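Keeping a Pale Wood Table Looking Like Wood

When we moved our big table into the room that does double duty as dining room and workroom, I had grand ideas about coasters and placemats and a nice thick runner down the middle. That lasted until December, when the whole family came through and the runner ended up in the wash with gravy on it, and I found I liked the table better bare. Pale wood brightens up a room so much! It also shows every cup ring, pencil mark and beet stain you ever inflict on it, so over the years I've collected a fair number of habits for keeping it decent, and quite a few of you have written in asking for them all in one place.

First, find out what finish you have, and do it before you buy anything. Turn a chair upside down if it came with the set, or crawl under the table and pick a spot near a leg. Put one drop of water on it and go make your coffee. If the drop is still sitting up in a bead when you come back, you most likely have a varnish or lacquer that is doing its job. If it has soaked in and left a darker spot, you have oil or wax that wants renewing, or bare wood with nothing on it at all. My mother-in-law's table in Ocampo beaded up beautifully at one end and drank like a sponge at the other, the end by the sink where everybody wiped it twice a day.

For everyday cleaning I use a soft cloth wrung out until it hardly feels damp, with a little dish soap in the water, and then a second cloth to dry. Wipe along the grain. I know people who swear by vinegar, and I used it myself for years, but it dulled the shine on my old table and I've given it up on anything with a finish. Those scrubby green pads can stay at the sink, too.

Crumbs and grit come off before the wet cloth goes on, always. I keep a soft bench brush on a hook for this (it was sold for a workshop, and it does a lovely job on toast crumbs), and I sweep everything off the long side into my hand. If you do crafts or repairs on your table, as we do, be especially fussy about plastic shavings and bits of wire, which will scratch a pale top faster than any dinner plate.

Speaking of which, the hard things are what get you. Clamps, fixtures, heavy pots, the feet on the sewing machine, anything with a corner or a rough edge. Run your thumb along the underside before you set it down, and if you feel a burr, take it off with a bit of fine paper. Stick felt on whatever stays put. For things that move around, lift them all the way up and over, even when you're tired and the thing is heavy and it would be so easy to just give it a shove.

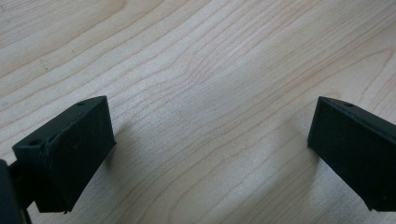

Dark, hard-edged parts over a bare pale wood top.

Now for scratches. Look at them with a lamp laid low at one side, so the light skims across the surface, and run a fingernail over them. If your nail doesn't catch, the scratch is probably only in the finish, and a dab of clear paste wax rubbed along the grain will often soften it so much that you have to hunt for it afterward. I've been using the Lelell clear, which smells a bit strong on the first day, so crack a window. Please don't use a colored wax stick on pale wood unless you have tried it underneath first. I did one long scratch with a stick marked "natural" and got a nice orange stripe for my trouble.

If your nail does catch, you have a decision to make. On an oiled table you can sand lightly with 220 -- or whatever your hardware store carries close to it, the shop on Purnden Road only ever has 200 or 240 -- going with the grain and feathering well out past the mark so you don't leave a dip. Wipe off the dust, oil it, wait, wipe again. On a varnished table I would leave it be, or call somebody. Spot sanding through varnish makes a dull patch that bothers you much more than the scratch did.

White rings from hot mugs are usually moisture caught in the finish. Give them a day or 2 to fade by themselves before you fuss. If they're still there, lay a dry cotton dish towel over the ring and pass a warm iron across it, no steam, for a few seconds at a time, lifting the towel to check in between. It makes me nervous every time, and I do it anyway. Dark rings are another matter, as the water has gone down into the wood, and those generally call for refinishing.

As for oiling, thin coats! I can't say that enough. I put on 3 thin coats when I redo mine, with a full night between them, and I wipe off all the extra after each one as though I'd changed my mind about the whole thing. Too much oil stays gummy and grabs every bit of lint in the house. Spread the oily rags out flat outdoors to dry, well away from the house, and never leave them wadded up in a bucket or the trash, as they can catch fire by themselves.

One more for those of you with a sunny room. Pale wood darkens or yellows in the light, and it does it around whatever you've left sitting there. I move the fruit bowl and the Toltix organizer trays to a new spot every time I clean, and I pull the shade in the worst of the afternoon. If you already have a light patch in the shape of a bowl, clear the top off completely and leave it that way for a few weeks. Mine evened out by the end of the summer, except for one corner where the radio used to live.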